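Notebook, shared bench log - visit to the Clerneck simulation room, Cáceres
April

Got there at 10. Sign-in took a while, then straight to the kitchen setup. We saw all of it on the big screen, the operator at a desk to one side with the scene list open. The arm, the counter and everything on it are simulated. They have no physical kitchen and aren't planning one this year.

The project is called Trudimura. The short version from their handout: one arm, one gripper, a library of 833 household objects, and a scene builder that drops a mix of them onto a counter before each run. The demo used 8 kitchen layouts. We stayed on one of them for most of the morning, which suited me, as I wanted to see how the contacts behave.

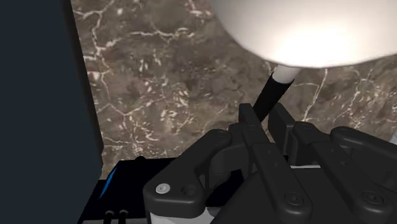
Asked about friction first. They use a single value for all the gripper pads and set the object side per material class. Mass comes from the object file when there is one and from volume when there isn't. I said we had trouble with that second method on hollow things and they agreed it is weak. They have a list of bad masses and fix them by hand.

Collision shapes are simplified everywhere. Ask Jarkura if their converter can write the same format, it would save us a step.
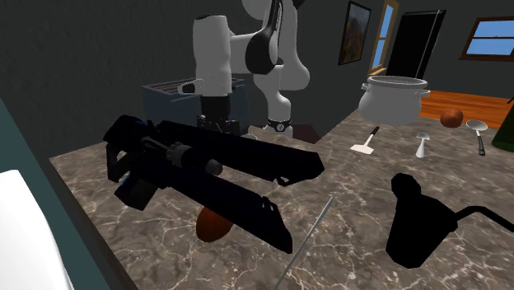

The object library is the part I would least like to inherit. It was pulled together from several older sets and the categories were never cleaned up, so the scene builder will put anything on a counter if the size fits. In the layout we watched, a black rifle-like model was lying right across the marble in front of the toaster, with the cooking pot and spatula farther along. For grasp testing I can see the value of big awkward shapes. For our kitchen tasks I would filter by category before sampling. They have a tag field for this, but only 147 objects have it filled in.

Lighting next. Dark materials come out nearly flat black and you lose the edges. Their view is that it makes the vision side work harder. Mine is that we should check the material files before we train on any of it. Left it there.
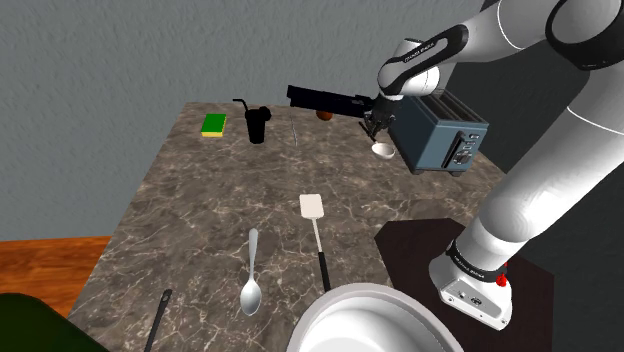

Reset between runs is quick. The operator can either restore the saved layout or ask for a new one, and the seed is written to the log with the joint data. We should copy that. Ours still goes in a separate file and I have lost it twice.

Coffee, then questions until noon. Nothing on licensing yet, they will write to us.

To do:
- send them our list of hollow objects
- ask for the log format
- try category filtering on our own set
- check pad friction against the bench gripper

3 comments | 8 shares

This site uses cookies to remember your settings. Accept | Manage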